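About us

Hi, I'm Juwita Lubis, and together with Saodah Wattimena I run Mundunau. We're a small shop that collects examples for robot learning. If a team is teaching an arm to tidy a kitchen, somebody has to show it what tidying looks like, over and over, and that's our day job (and, let's face it, a lot of our evenings too).

We started with one arm in Saodah's garage and now keep four tables going. Each one has its own set of stuff. Table two is the kitchen table, and it's everybody's favorite - plate, bowl, ketchup, toy fruit, toaster oven. I still get a silly amount of joy out of shopping for it!

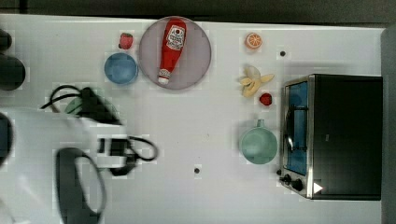

A normal session starts at 8 with coffee and a task list. One of us drives the arm by hand through the task, start to finish, and the cameras and the joint readings get saved together as one example. Then we shuffle things a little and go again. Our first big order, for a project called Vevier, asked for 1000 examples. We sent 719 in the first batch, because Saodah had watched every single one and tossed whatever she didn't like. She was right, and the client came back for more, so I've stopped arguing with her about it.

We keep the fumbles too, by the way, in their own folder. A missed grab followed by a good second try can teach a model plenty, and some clients ask for those first. Every example gets a plain sentence to go with it, typed by whoever was driving, and we try to write the way people talk at home - "put the strawberry in the bowl," that kind of thing.

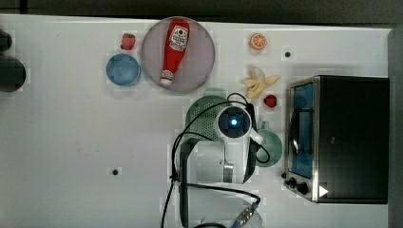 Table two, with the arm in among the fruit and the dishes.

These days most of our work goes to Ngui, our long-running kitchen set, and in January we began a second one called Jaltutar, all about drawers and lids. Saodah handles the reviewing and the storage, and I do the task lists, the driving schedule and the email. If you've got a task you'd like shown to a robot a few hundred times, write to us and tell me what's on your table.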